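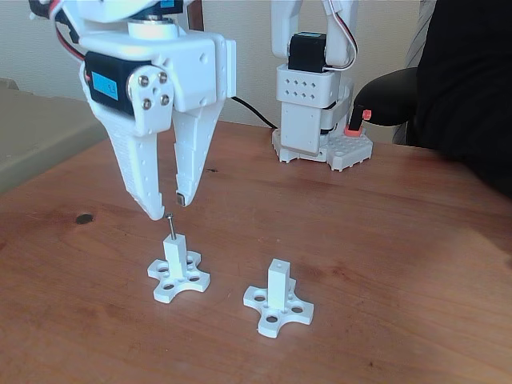
From: Rohani Ginting
To: flendness-arms list
Date: 2024-12-20
Subject: Re: Gripper goes limp halfway through the transfer

Hi all,

I think we have it! And it's such a nice little fault that I'm writing it up for everyone with the same printed gripper, even if yours has behaved so far.

Oei wrote:
> We see it too, same peg transfer between two posts. The gripper closes,
> lifts, gets most of the way over and then the fingers just relax and the
> peg falls out. No crash, the rest of the arm carries on as if it still
> had it. Then it won't close again until we cycle the power. We swapped
> the servo in July and it came back within a week. Could it be the wiring?
> Ours takes a pretty sharp bend near the top joint.

I was sure it was the wiring as well, so I spent a whole evening wiggling connectors and learned nothing (except that one of my cable ties was much too tight). What cracked it was logging the gripper servo's load during the carry. It sat at 71 percent the entire time, on a metal peg that weighs next to nothing. The script tells the fingers to close all the way, the peg stops them early, and the servo keeps on pushing until its overload protection kicks in and switches the torque off. The arm joints never get near their limit, so they keep moving.

It also explains why a new servo helped for a while, Oei. You re-zeroed it when you fitted it, so "closed" meant a slightly wider gap. I bet the zero got set again later in the week.

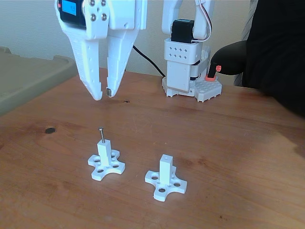

Bench setup for the transfer test, left post loaded, right post free.

My fix so far, in the Tementon script:

- close target set to just inside the peg width, no longer to zero
- torque limit on the gripper servo down to 620
- read the load after every lift, and stop the whole arm if it drops to nothing

With those in I ran 64 transfers and didn't lose a peg. Load during the carry is now 29 percent, and I could hold my finger on the servo case afterward with no trouble. I'm really pleased with that one!

The third item is the one I'd ask you all to add tonight, whatever gripper you have. An arm that has let go of its part and keeps swinging is a bad thing to be reaching past. I reached in for a dropped peg on the second day and the arm came down for its next pick right beside my knuckles. No harm done, but I now cut the power first, every time.

Still open: has anyone tried this on the Gonadex controller? I'd like to know if it reports the overload or swallows it silently like mine did. Oei, if you still have your logs from before the swap, please send them over, I'd love to compare.

Rohani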